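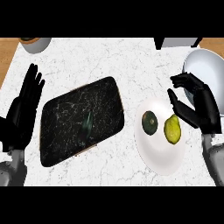
When the right hand would not let go

The fault first showed in October, during a long run of simulated kitchen tasks at Flirkden. The two-armed model was meant to move produce between a cutting board, a plate and a bowl. Over 3000 trials, the right hand failed to open on command in 51.

"The log said open, and the fingers stayed shut," says the lead engineer on Bitar, the control software. "The arm then carried on to its next position with the grip still closed."

In 11 of those trials the closed hand struck the rim of the bowl. Nothing breaks in a simulator, but the contact forces were above the limit set for the real arms, and hardware work was stopped the same day.

The team first suspected the contact model. Dark, rounded produce on a flat plate is awkward to grasp, and small errors in friction can make an object appear to stick. Changing the friction values made no difference.

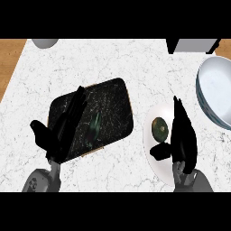 Prestora -- Manipulation Safety Team

The cause was a timeout. When both hands were commanded within the same control cycle, the right hand's message could arrive late and be dropped. No error was raised.

"A dropped message should stop the arm," the engineer says. "Ours was treated as no change. That was a design fault, and we had reviewed that code twice."

Bitar now requires each hand to confirm its state before the arm may move. A further 2000 trials, run through the Restiseck test suite, gave no repeat of the fault. The check slows each task slightly.

Hardware work remains on hold until the same check has been fitted to the wrist controllers. "We have only tested it in software," the engineer says. "The cable delays are still to be measured."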